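Subject: Re: [cuesta-hw] Firmware fan curves after the August update
From: Inmaculada Garrido
Date: Oct 5, 2021

On the list, Drillach support wrote:
> After the update the fan idles at a fixed 20 percent duty cycle.
> Below 22 degrees ambient this should be inaudible. Please confirm
> whether units with the older board show the same behavior.

Confirmed on two of the older units. Idle duty is 20 percent from a cold start, and it stays there until the processor sensor passes its first threshold. After that the curve is the old one, step for step.

The problem is the return path. When load drops, the fan holds its last step for up to 282 seconds before coming down. The release notes from Justisance list a hold time but give no value, and the Fotomley tool reads the register without letting you write it. I would call that a bug in the tool — the register itself takes a new value from the command line and keeps it across a reboot.

Before anyone on the Cuesta side changes settings, please do these in order:

1. Save the current table to a file. The tool overwrites its own backup on the second run.

2. Note which board you have. The maker's name is printed on the board, near the processor socket on the older one. Send me the revision string if you can find it.

Opened case in the first picture, wall and fixture plate in the second.
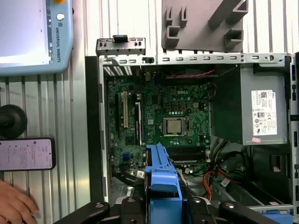
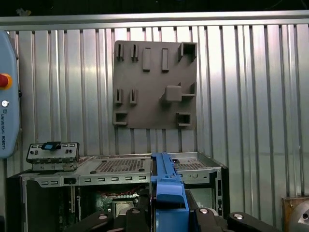

3. Log duty cycle and temperature through one full load and release. One sample per second is enough. Plain text, no spreadsheets.

Replies to the list, please. Logs can go to me directly if they are large.

Inmaculada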